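Vorträge > Interne Reihe Plinska > Sprechernotizen

Beispiele sammeln mit dem Handgreifer
Sprechernotizen, 10. März 2025, Wendell Holloway 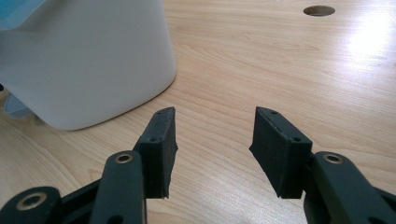
Folie 1: Blick aus der Greiferkamera, Finger offen, links oben der hellgraue Behälter.

Einstieg ohne Vorrede. Stand der Sammlung: 979 Episoden, davon 58 verworfen. Gründe einzeln nennen: Trackingverlust, verdeckter Kontaktpunkt, Abbruch durch die Bedienperson.

Zu Folie 1: Reflexe auf der Holzplatte zeigen, rechts und unten zwischen den Fingern. Im Datensatz belassen. Wer sie wegfiltert, trainiert auf einem Tisch, den es im Betrieb nicht gibt.

Folie 2, Protokoll. Jede Episode beginnt mit offenem Greifer. Zielobjekt vor dem Start festlegen, nicht unterwegs wechseln. Nach 70 Episoden Kalibrierung prüfen. Vier Bedienpersonen, getrennte Kennungen — sonst lassen sich Stilunterschiede später nicht trennen.

Folie 3, Vergleich Deveo gegen Clovari. Deveo speichert die Öffnungsweite mit jedem Bild, Clovari nur bei Änderung. Zeitstempel angleichen, dann erst mischen. Tabelle nicht vorlesen.

Folie 4, offen: Anteil der Korrekturbewegungen. Seit Dezember ungeklärt. Frage an Simões weitergeben.

Kommentare

Ilídio Simões: Korrekturen bitte als eigenes Label, nicht als Ausschuss.

Crăciun: Gilt die Prüfung nach 70 Episoden pro Person oder pro Gerät?

W. Holloway: Pro Gerät. Ergänze ich auf Folie 2.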